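Dratska Wicker Baskets - Frequently Asked Questions
Care, sizing, repair and returns

These answers cover all Dratska woven baskets sold through the Karkier shop and by mail order. Product codes are on the paper tag tied to the rim.
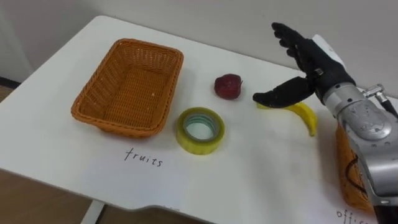
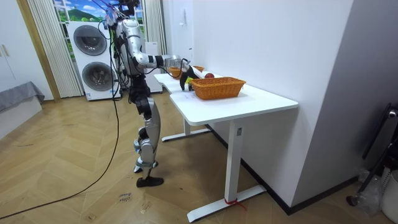
Page last modified: 2021-10-30

What are the baskets made from?
Peeled willow on all rectangular models. The round Pirihi range uses rattan core over a willow base. Dyed versions are colored before weaving, so the color runs through the outer layer of the rod.

Can I wash a basket?
Yes, by hand. Use cool water and a soft brush, with a drop of dish soap if needed. Do not soak it for more than 2 minutes and do not use a dishwasher. Dry it upside down in moving air, away from radiators. Dyed baskets may release a little color the first time.

Can fruit be stored directly in the basket?
Whole, dry fruit can. Cut or overripe fruit stains the weave, and the stains cannot be removed. Use a cotton liner for berries. Liners are sold separately and fit by product code.

My basket creaks. Is it faulty?
No. Willow creaks when the air is very dry, mostly in winter. Mist the outside lightly with water and leave it overnight. Creaking combined with visible movement at a corner is a different matter - see the section on repairs.

How much weight can it carry?
The small rectangular model is rated for 4 kg and the large one for 6 kg, evenly spread. Ratings apply to a basket lifted from underneath or by both ends. Lifting by one side of the rim will loosen the border.

Why does my basket differ in size from the listed one?
Each basket is woven by hand on a wooden form. Length and width can vary by up to 16 mm. If you need a tight fit for a shelf, state the maximum size in the order notes and we will measure before packing.

Do you repair baskets?
Broken border rods and loose corners can be repaired. Split bases usually cannot. Send photos first. Halvard Rønning handles all repair inquiries and will reply with a price. The workshop is closed in July.

What finish is used?
Natural baskets have none. Dyed baskets get one coat of Andus clear oil, which may be renewed when the surface looks dull. Varnish is not recommended - it cracks as the rods flex.

Can I return a dyed basket?
Yes, if it is unused and the tag is still attached. Custom sizes cannot be returned.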